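The bins go first

At Flukstead, a serviced office building with over 400 desks on four floors, the evening clean used to begin at six and finish when it finished. Three cleaners worked a floor each and shared the fourth. Since January the first hour of the shift has belonged to a two-armed mobile robot, leased from a firm called Wirkus, whose main job is waste: finding the bins, taking out the full liners and fitting new ones.

The choice of task was made by Shanthi Roy, who manages the cleaning contract for Siriwardena. Vacuuming had been the supplier's first proposal. Roy turned it down on the grounds that carpet machines already exist and cost far less. Bins involve bending, lifting and walking, and they account for most of the back complaints in her accident book. They are also repetitive in a way that suits a written procedure.

Writing that procedure took longer than the installation. Fathima Herath, a cleaner in the building for nine years, was asked to set down how she dealt with a single wastebasket. Her first version had four steps. The version now in use has 31, covering such matters as how far a liner should fold over the rim, what to do with a coffee cup that has been stood beside a bin, and when an object on the floor should be left alone. The last of these remains the hardest. A box next to a bin may be rubbish or may be somebody's delivery, and the standing instruction is to leave it and log it.

The machine logged 1,797 bin visits in its first full month. In 9 of every 10 it completed the job without help. The remainder were passed to a person, either on the spot or through a list printed at the end of the run. Liners caused the largest share of these. Thin plastic clings to itself, and opening a new bag with two fingertips on each side is slow work. Herath can do it in a couple of seconds. The robot is allowed 90 before it must give up and move on.

The effect on the rota has been uneven. No posts were cut, and the contract rules out cuts until its next review, but the hours have moved. One cleaner now starts at five to clear walkways and check the charging point. Another, Afroza Ekanayake, has been retrained as a floor supervisor and spends part of her shift at a screen, approving or refusing the machine's requests. The grade carries a small rise in pay. She regards it as fair for the responsibility and rather poor for the interruptions, which can come several times in ten minutes when a floor has been rearranged.
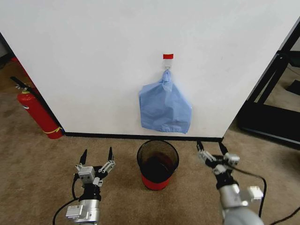 Rearrangement is a constant problem. Tenants move bins to suit themselves, usually by a few feet and usually without telling anyone. Under the old system this cost nothing, as a cleaner would simply look. Under the new one, a bin that has strayed too far from its mapped position prompts a search, and a search uses battery. Roy's answer was to ask tenants to keep bins against the walls. Most have complied. The design studio on the second floor has not.

Hsiu-ying Ng, an ergonomist who was brought in to assess the shift before and after the change, found that the cleaners bent down far less but stood still more. She also noted that the remaining lifting was concentrated in the final half hour, when full sacks are taken to the yard. Her report recommended a wheeled cage and a later break. The cage arrived in March. The break is still under discussion - it would clash with the locking of the rear gate.

Siriwardena intends to try a second machine at Plater, a smaller site with narrower corridors and older doors. Sigrun Åberg, who runs the building there, has asked for the cleaners to see the procedure before the lease is signed, and for Herath to be paid to come over and go through it with them. Both requests have been agreed. The first session is set for a Friday afternoon, before the shift begins.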